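4.3 Checking the arm in the simulator before the first bench run

Complete this section before applying power to the arm. The Hendard build uses the same joint files for the simulator and for the bench controller, so an error found now need only be corrected once.

1. Start Zovar and load the worktop layout supplied with the build files.

2. Set the speed limit to 70 per cent. The default is 100 per cent and should not be used for a first check.

3. Open the joint table and confirm that all offsets read zero. If any do not, return to section 4.2.

4. Move the arm to the start pose, then lower the gripper towards the utensil with the black handle. Use the smallest step size for the last part of the movement. 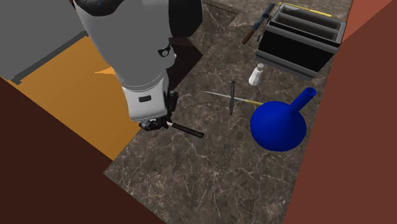

5. Close the gripper in stages. Stop when the force reading levels off, and write the value down for use in section 5.

6. Raise the tool by 100 mm and hold. Any slow drift in the wrist reading points to a wrong payload value.

7. Return the utensil to the marble worktop, open the gripper and save the log.

Note: Small items such as the funnel and the white bottle are free to move in the layout. If one is knocked out of place, use Reset Objects. Reloading the whole layout also clears the joint table.

Caution: The simulator does not model cable drag. On the Katbridge workshop bench the wrist cable went tight at about 69 degrees of rotation. Set the soft limit below this before going on to section 4.4.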